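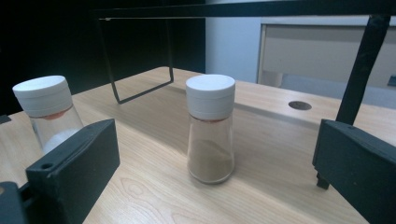 When does a demonstration count as finished?
When the object is standing on its own, the fingers are fully open, and the tool has moved clear of it. Stopping the recording while the fingers still touch the object makes the demonstration incomplete, even if the object is in the right place.

Course handout, unit 3: Rules for recording tabletop demonstrations
Instructor: Botond Pálfi

These rules apply to all lab sessions on the hand-held gripper. They follow the Mudis lab guide with a few changes for this course. Read them before you book a bench.

Setting up

Put only the objects on your task sheet on the table. Glass spice shakers with plastic caps are in several of the tasks. Check each one for chips and make sure the cap is tight before you pick it up with the tool. A chipped shaker goes in the reject bin and gets written in the bench log.

Leave enough room beside each object for an open finger. Two shakers may stand close together if the task sheet calls for it, but the fingers must be able to close on one without pushing the other. Keep objects away from table edges and cable holes.

Wipe the finger faces with a dry cloth. Scuffs are fine. A loose screw is not — stop and tighten it.

Recording

Start with the tool still and the target object in view. Hold still for one second, then begin.

Approach at a steady pace. Close on the body of the shaker, below the cap. Do not grip the cap; it can turn under load.

Lift straight up before moving sideways. Keep your free hand out of view for the whole take. If you have to steady an object by hand, the take is void.

Do not correct a bad grasp by shaking the tool. Set the object down, open the fingers, and try again. A second attempt in the same take is allowed and should be labeled "retry." A third is not.

After each take

Label it right away: good, retry, or void. Do not delete void takes. Plerkura reads the label and leaves them out of training, but we use them in unit 9.

Change the starting position of the objects between takes. Moving a shaker by a finger's width is not enough; move it at least its own height.

Passing mark

Each pair hands in 85 good takes. Pairs may split the work any way they like, but both names go in the log, with initials next to each take.

Spilled powder or broken glass: put the tool down, stop recording, and tell the instructor. No bare hands on glass.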